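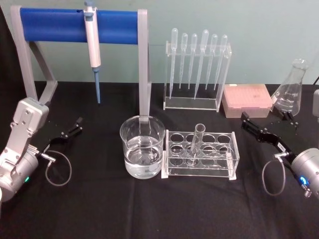 A beaker of water, with a micropipette on its stand.

Minness water is fine, town says, and will taste of cucumber a while longer

The tap water in Minness meets every standard it is required to meet, the town's water department said Sunday, in a statement that used the word "cucumber" four times and the word "sorry" not at all.

Residents on the north side began noticing the taste in early November. Opinion was divided at first. Some callers to the department reported cucumber, others melon rind, and a stubborn minority on the streets near the old rail yard held out for "garden hose." The department has logged 812 complaints, a figure it describes as preliminary and which includes, it says, a number of people who called back to change their vegetable.

The cause is a bloom of algae in the upper reservoir, according to the statement. Certain kinds give off compounds that people can taste in very small amounts, long before there is enough of anything to worry a doctor. The department says it tested for the toxins that come with the more serious kinds of bloom and found none. The water is safe for drinking, cooking, bathing, pets and aquariums, the last of which was added in a corrected version of the statement a few hours later.

Blooms are usually a summer problem. This fall was warm, there was little wind to stir the reservoir, and the heavy rain at the end of September washed a good part of the surrounding farmland's fertilizer downhill. The department had also shut one of its two carbon filter beds for scheduled work, having picked November for the job on the grounds that nothing much happens to the water in November.

The closed bed was supposed to be back in service by now. A replacement valve was delivered in the wrong size, sent back, and delivered again in the same wrong size. The department says the right valve is on its way and declined to give a date, citing what happened the last time it gave one.

The affected area covers 1,392 households, all of them fed from the upper reservoir. Homes on the south side draw from wells and taste nothing unusual, a fact that south side residents have been generous in sharing. A south side yard sale last weekend offered tap water by the gallon jug, labeled "plain."

Businesses have made their own arrangements. Mészáros, the bakery on Canal Street, has been hauling water from a cousin's kitchen on the south side for its rye and its coffee, but kept using the town supply for a cucumber and dill roll that it introduced as a joke. The roll has sold out most mornings. A sign in the window says it will be discontinued when the filter is fixed, and a second, newer sign says it might not be.

Coffee has been the sore point elsewhere. Heat brings the taste out, and at least one diner has begun asking customers which side of town they would like their cup from. Tea drinkers seem to have suffered the most and complained the least, judging by the department's log, where they account for a single entry. It runs to two pages.

The door-to-door salesmen arrived in the second week. Zumance, which sells under-sink filters, left glossy cards on north side doorknobs asking, "Do you know what's in YOUR glass?" By then most people felt they did. The water department's advice on home filters is milder: an ordinary pitcher with a carbon cartridge takes care of most of the taste, as does keeping a covered jug in the refrigerator and drinking it cold. A slice of lemon helps. So, the statement says, does a slice of cucumber, "by removing the element of surprise."

The department would not say who wrote that line.

Boiling is not recommended. It does no harm, but it tends to make the smell stronger and to spread it through the house, as several residents found out before the advice was published. The department also asks people to stop leaving samples on the front steps of its office. Jars dropped off without a label can't be tested, and the ones in wine bottles have caused confusion.

The town council took up the matter at a meeting that ran well past ten at night. Members voted to ask the engineering firm Cudari, which designed the filter building, whether the plant could run safely with a temporary carbon feed until the second bed comes back. Cudari replied that it could, that it had recommended buying such a feed when the plant was built, and that it was attaching a copy of the recommendation. The council voted to receive the letter and place it on file.

A motion to give north side customers a credit on their bills was put off to the next meeting. The main difficulty is the amount. One member suggested the price of a cucumber per household per week, and the discussion then turned to whether that meant the in-season price. Another member, from the south side, wondered aloud whether the north side was being charged too little, given what flavored water goes for at the supermarket. That remark was greeted with the kind of silence that the minutes record as "discussion."

Colder weather should help. Once the reservoir cools, the algae will die back, although the department warns that dying algae can give off a last round of taste on the way out. It did not say what that would be like. Customers who notice a change are asked to call the regular service line during business hours and press 4 for "taste and odor," which has been moved ahead of "billing" on the menu for the time being.

The next council meeting is open to the public. Coffee will be provided, from the south side.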